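I've been meaning to sit down and write this since February, and the kettle has boiled twice while I've been faffing about with the first line, so I'll just get on with it.

Some of you will remember Nelli Salminen, who used to run the Saturday soup table in Sirnby and who now has the two little ones and her dad living with her over in Addale. Her dad came out of hospital needing a proper bed downstairs, a ramp at the back door and, well, more or less everything else as well. The council will pay for the ramp (eventually!), but the bed and the bedding and all the bits that go with looking after somebody at home fall to the family, and Nelli has had to drop most of her shifts to be with him.

So a handful of us put our heads together and decided we'd try to raise £2796, a very odd sort of number, I know, but Justinas Jaunzems sat down with all the quotes and added them up to the pound, and he wouldn't hear of rounding it. 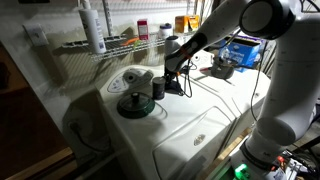 The first thing we did was the bake sale, and oh, you lot were generous. We took £420 in one afternoon, with only six of us baking, and one of the six was me, so you can imagine the state of the scones. A lady I'd never met bought a whole lemon drizzle, handed it straight back and told us to sell it again. I had a little cry behind the tea urn after that.

We've still got a good way to go, and I'd love your help if you can spare it. Money is lovely, of course, but there are other things too. Nelli could do with somebody to sit with her dad for an hour here and there so she can get to the shops, and the freezer always has room for another dinner. He likes fish pie and can't abide mushrooms. Single bedding in good condition would be very welcome as well.

If you'd like to give something, there's a tin on the counter at Lūse, next to the till, or you can drop an envelope through my door any time before 5 in the evening. After that the dog goes for the post, and I can't answer for what's left of it.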